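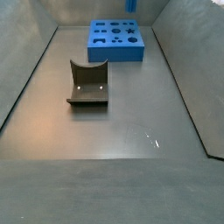
Humidity for a reed organ in a closed museum case

Our county museum has an 1880s reed organ going into a sealed case. The Semier logger reads 532 in the raw column and I can't convert it. What range is safe?

Tobiloba Ekpo

Aim for 45 to 55 percent and keep the daily swing small. Drift does more harm than a steady reading slightly off target – soundboards crack in winter. The 532 is tenths of a percent, so 53.2.

Ludmila Paulík

We put 2 trays of silica gel in ours. Seems fine.

Vratislav Vlček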